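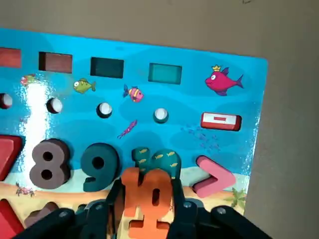
The Lending Shelf at Dreltlow

When the Dreltlow Public Library opened its toy collection to borrowers, the board of trustees set aside a single bookcase at the back of the children's room and expected that it would be enough. The bookcase was full by the end of the first season. The collection now holds 272 items, occupies what used to be the periodicals room, and accounts for a larger share of new library cards than any other service the institution offers.

Toy lending is an old idea in American public life. A number of communities began sharing playthings during the hard years of the 1930s, when families who could not buy toys were able to borrow them for a week or two and bring them back for the next child. Many of those early services closed as household incomes rose. Others survived in the corners of branch libraries, church halls and early childhood centers, where they drew little notice outside the families who used them.

Interest has returned in recent years, for several reasons. Apartments in many towns are smaller than the houses they replaced, and storage is limited. Parents are more aware of how quickly a child of two or three outgrows a given toy. A shape board that holds a toddler's attention for a month may sit untouched for the following year, and a family that has borrowed it can simply return it.

Heledd Gwilliam has directed the Dreltlow collection since it moved to its present quarters. Her training was in cataloging, and she brought the habits of that work to the toys. Every item receives a number, a bag or box, and a printed card listing its parts. A wooden inset puzzle with six pieces is entered as seven parts, the base being the seventh.

"The card is what makes the service possible," Gwilliam said. "A book comes back whole or it does not come back. A puzzle can come back with one piece under somebody's sofa, and we need to know that before the next family takes it home."

Returned items are checked against the card at the desk while the borrower is present. If a part is missing, the family is given 25 days to look for it, and most parts are found. There is no fine. The library keeps a drawer of spare and orphaned pieces, and a retired cabinetmaker in nearby Grustoleck cuts replacements from scrap when the drawer has nothing suitable.

Cleaning takes more time than lending. Plastic items are washed in warm soapy water and left on racks overnight. Painted wood cannot be soaked, as the water raises the grain and lifts the paint, so each piece is wiped with a damp cloth and dried by hand. Cloth toys were part of the collection at first but were withdrawn after two years — the laundering proved to be more than the staff could manage.

What the library chooses to buy has changed as well. The first purchases were made from a school supply catalog and leaned heavily toward letters and numbers. Borrowing records showed that families passed over most of these in favor of blocks, trains, marble runs and puzzles with few pieces. The selection policy was rewritten to follow those records. It now gives preference to toys without batteries, toys that can be repaired with ordinary tools, and toys that two children of different ages can use together.

That last point matters more than the staff had foreseen. Many borrowers are grandparents who look after several children at once and have no toys of their own in the house. The Rautiainen Fund, a small family bequest that has supported the collection from the beginning, now provides 400 dollars a year for items chosen with mixed ages in mind.

The service has its limits. Ride-on toys are frequently requested and cannot be stored. Board games for older children circulate poorly, perhaps because they are best played many times over a winter and the loan period is short. The trustees have discussed a longer loan for games and are expected to return to the question in November.

Other towns have taken notice. Zundar, which closed its own toy library decades ago, has sent two staff members to observe the desk procedures and hopes to open a shelf in its branch library. Gwilliam advised them to begin with fewer items than they think they need, and to print the cards before buying anything at all.

The Dreltlow toy collection is open during regular library hours. Any resident with a card in good standing may borrow two items at a time.

Search this site Enter keyword Go

Reader Comments

marjorie_t
We used this service for both of our boys and I still have one of the part cards on my refrigerator. The marble run was always checked out!

P. Oswin
The article does not say whether residents of Grustoleck may borrow. We are ten minutes away and have no toy library. Could the editors find out?

old stacks
I worked in the periodicals room before it was given over to the toys. I miss the magazines, but it is a good use of the space, and it gets the morning sun.

dkl
Please reconsider the longer loan for board games. Two weeks is not enough for a family that plays only on weekends.

Contact the Editors | Copyright 2019, all rights reserved | Back to top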